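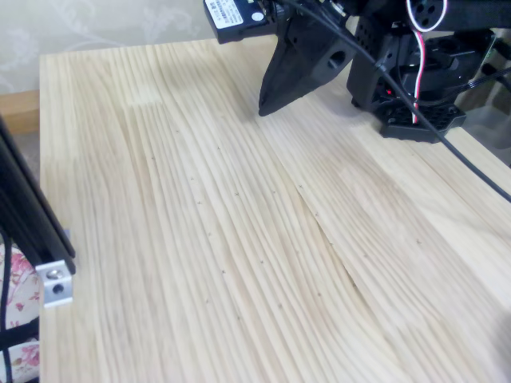
Can you get pencil marks out of a pine tabletop without sanding?
Mostly, if you go easy and start with a plain white eraser.

I say mostly because the Skusis "wood reviver" kit costs 899 and claims to do it in 2 minutes. For pencil. On pine. I have my doubts.

Little crosses are the worst, by the way. Pine is soft, so a hard pencil leaves a dent even after the gray is gone. No cream fixes a dent, whatever the label says.

Wai-kit Shek swears by a damp cloth and a warm iron for the dents. Maybe - I'd try it on the underside first.

Also not sold on the Justetti oil. Read 4 reviews, all of them sounded like the same person. And oil over pencil just seals the pencil in.

Eraser, with the grain, brush off the crumbs. Still there? Then we can talk about sandpaper.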